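## 3.2 Letter exchange among doll collectors: who writes, and what they enclose

One of the happiest surprises of this study was how much real mail still moves between doll collectors. The Fetstead circle pairs its members as pen pals, and each letter is written in the voice of a doll: she reports on her week, her sewing and her visitors, and hopes the other doll is well. We read 352 letters from the circle, all of them lent by the members who had received them.

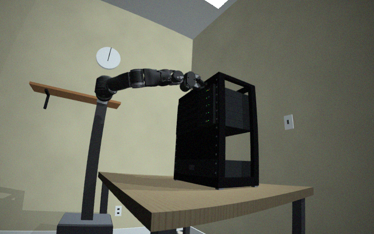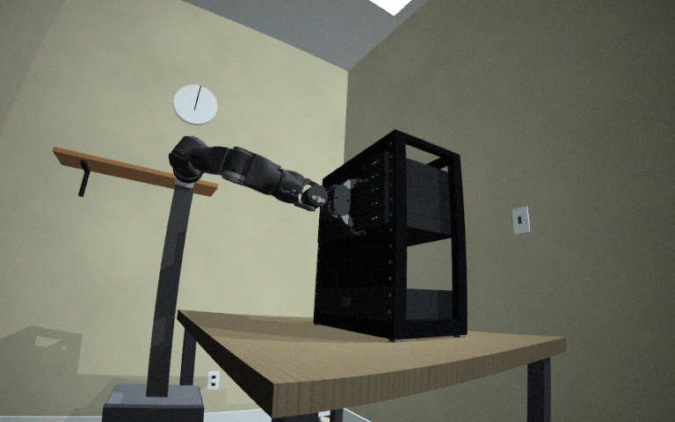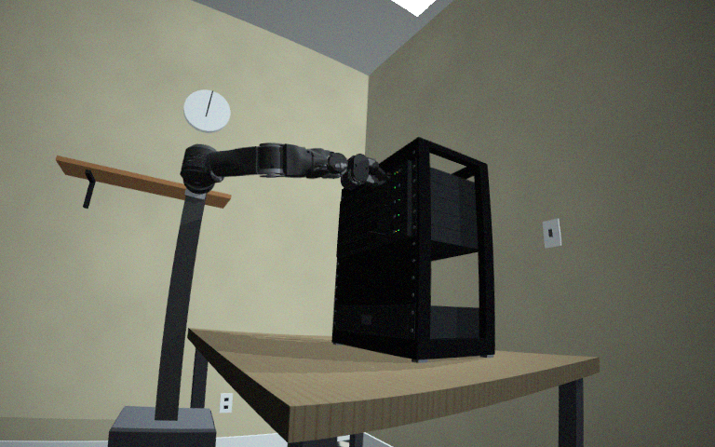 **Figure 4.** Three views of a black robot arm reaching toward a black rack on a wooden table (simulated).

Do the pen pals keep writing after the first exchange?

Most of them do. Of the 352 letters, 279 were replies to an earlier letter, and the replies tend to be longer and much more playful than the openers. First letters are polite and a little stiff. By the third or fourth, the dolls are trading gossip, complaining about the weather and asking after each other's hats!

Enclosures deserve a paper of their own. Members tuck in ribbon, pressed flowers, tiny calling cards and scraps of printed cotton, and the next letter nearly always says what became of them. A strip of blue lace sent in January came back as a trimmed apron on a paper doll, which then went on to a third member. We traced 14 chains of this kind, and we suspect there are more, as many members give enclosures away without writing it down.

Paper matters a great deal too. Writers in the Ploltness group cut their own sheets to doll scale and fold them into envelopes small enough to sit in a palm, then mail the whole thing inside an ordinary envelope. The Katetti group prefers full-size stationery with a hand-drawn border. We had expected the small sheets to hold short letters, but several run to 16 pages — the writers simply keep adding sheets and number them in the corner.

We sorted the letters with the Yoon scheme, which gives each one a main purpose: news, thanks, request or story. It worked well for news and thanks. It struggled with stories, as many letters carry a continuing tale from one mailing to the next, and the two writers take turns with the plot. For these we kept the whole exchange together and coded it as a single piece. Readers who want to compare our counts with earlier work on hobby mail should keep that choice in mind. The joint stories are discussed in Section 3.3, along with two long ones that we were given permission to quote in full.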